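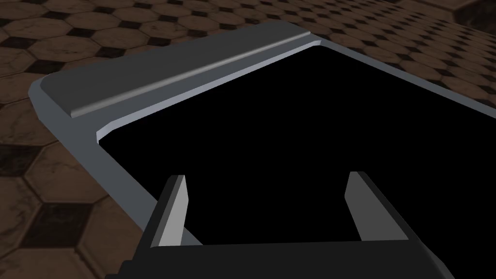
By the Garcombe newsroom robotics blogger | 15th January

I spent my morning at Duggan, the little robotics lab up in Garcombe, watching a gripper that only exists inside a computer. And I loved it!

The team is building a pile of practice runs for Gullance, their learning system, and they're doing the first chunk of it in simulation. So you get a plain gray tray on a tiled floor (brown octagons, very old-hotel-lobby) and two fingers open over the dark inside of it. Somebody steers with a hand controller, the run gets saved, the whole thing resets, and off they go again.

They had 1441 runs saved when I walked in. I got to add 11 of my own, and let me tell you, steering that thing is a lot harder than it looks – my first few went straight in the reject folder. The good ones get a second look from another person before Gullance ever trains on them.

Each run tops out at 30 seconds, so you settle into a rhythm pretty fast. I was still twitching my thumb at lunch.

Next up is the real arm, over at the Wovavbridge workshop, where they want to start recording in June. I've already asked if I can come back for that one.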